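An: Liste Packplatz und Kommissionierung
Von: Friederike Voß
Betreff: Re: Geschenktaschen und blaue Kisten am Packtisch

Hallo zusammen, hallo Traian,

Traian Mocanu schrieb:

> Wir bekommen ab Oktober Geschenktaschen aus Papier ins Sortiment
> und wissen noch nicht, wie wir sie lagern sollen. Im Karton vom
> Lieferanten liegen sie flach, beim Kommissionieren kippen sie aber
> ständig um oder rutschen unter die anderen Sachen. Ihr habt doch
> blaue Kisten im Durchlaufregal. Stellt ihr die Taschen hochkant
> hinein? Und wie verhindert ihr, dass die Kanten verknicken?
> Enache hat uns Pappeinsätze angeboten, die finde ich für den
> Zweck zu teuer.
>
> Gruß
> Traian

wir haben dasselbe Thema seit dem Frühjahr und sind inzwischen halbwegs zufrieden. Ich schreibe auf, wie es bei uns in Gritura läuft, dann könnt ihr euch heraussuchen, was passt.

Zum Aufbau: Der Packtisch ist weiß und steht direkt vor dem Edelstahlregal. Die Kisten stehen auf mehreren Ebenen, sodass man vom Tisch aus ohne Schritt zur Seite herankommt. Oben lagert bei uns der Nachschub, unten das, was gerade gebraucht wird. Das war am Anfang umgekehrt, und Urszula Jabłońska musste für jede zweite Bestellung auf den Tritt.

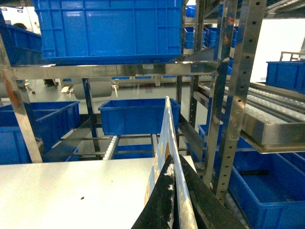
Packtisch, dahinter das Regal mit den blauen Kisten.

Die Frage nach hochkant oder liegend haben wir beide Male ausprobiert. Liegend passen mehr Taschen in die Kiste, bei uns waren es 60 Stück. Man greift dann aber fast immer zwei auf einmal, weil die glatten Flächen aneinander haften, und die zweite landet beim Zurücklegen schief im Stapel. Hochkant gehen weniger hinein, dafür sieht man das Motiv sofort. Bei den Taschen mit den Blumen ist das ein echter Vorteil, die unterscheiden sich an der Schmalseite kaum von der Serie mit den Gräsern.

Wichtig ist, dass die Taschen hinten anlehnen können. Ganz senkrecht in einer halb leeren Kiste sacken sie in der Mitte ein, und der Knick geht nicht mehr heraus.
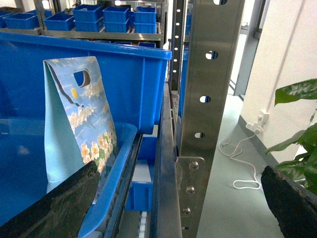 Wenn die Kiste zu weniger als einem Drittel gefüllt ist, füllen wir nach oder nehmen ein Stück Karton als Stütze. Dafür reicht der Verschnitt aus der Verpackung, Einsätze haben wir nie gekauft. Hằng Cao hatte die von Enache einmal zur Probe hier. Sie waren ordentlich gemacht, aber man muss sie bei jedem Sortenwechsel herausnehmen, und dann liegen sie irgendwo.

Noch ein Punkt, der bei uns viel Ärger gemacht hat: die Kanten der Kisten. Bei den älteren von Buson war innen am Rand ein Grat, an dem das Papier hängen blieb. Wir haben in einem Monat 3 Kartons Taschen als zweite Wahl aussortiert, bevor Uriel Aguirre darauf gekommen ist, mit der Hand innen am Rand entlangzufahren. Prüft das bei euch, bevor ihr am Papier oder am Lieferanten zweifelt.

Auf dem Tisch selbst liegt bei uns möglichst wenig. Er wird vor jeder Schicht abgewischt und mittags um zwölf noch einmal. Krümel und Klebereste drücken sich sonst in die helle Bedruckung, besonders auf der Rückseite. Ein trockenes Tuch genügt, Reiniger nehmen wir nur am Abend.

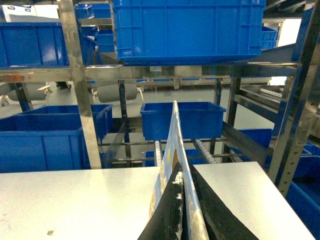

Ablauf in Kurzform

1. Kiste so weit vorziehen, dass man von oben hineingreifen kann.
2. Eine Tasche an der Oberkante fassen, nicht am Griffloch. Das Griffloch reißt zuerst ein.
3. Tasche auf den Tisch stellen, beide Seiten ansehen.
4. Seitenfalte glatt streichen, falls sie aufgegangen ist.
5. In die Sendung legen oder, bei Fehlern, in die Kiste für zweite Wahl.
6. Kiste zurückschieben.
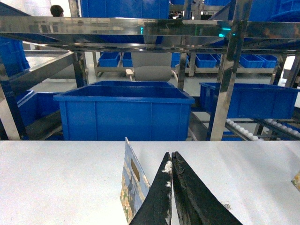
Zur Beschriftung hatte Traian zwar nicht gefragt, sie gehört aber dazu. Wir führen die Taschen unter der Artikelnummer 2159, die passenden Karten unter 755, und beides wurde anfangs dauernd verwechselt, weil die Motive aus derselben Serie stammen. Das ovale Griffloch half beim Unterscheiden nur denen, die den Artikel schon kannten. Jetzt hängt an jeder Kiste ein Zettel mit Nummer und Motiv in Worten, also etwa »Blumen hellblau«. Ausgedruckt wird er aus Clellex -- das geht auch ohne Zusatzmodul, man muss nur das Feld für den Kurztext pflegen. Seitdem haben wir im Monat noch zwei oder drei Falschgriffe, vorher waren es mehr als 60.

Offen ist bei uns noch, was wir mit den großen Formaten machen. Die ragen aus den flachen Kisten heraus und stoßen beim Einschieben an die Ebene darüber. Falls jemand auf der Liste dafür tiefere Kisten im gleichen Grundmaß gefunden hat, wäre ich für einen Hinweis dankbar. Stapelbar müssen sie sein, Deckel brauchen wir nicht.

Traian, wenn du die Maße von unserem Regal haben willst, schreib mir direkt, dann schicke ich dir die Zeichnung.

Viele Grüße
Friederike Voß
Gritura, Kommissionierung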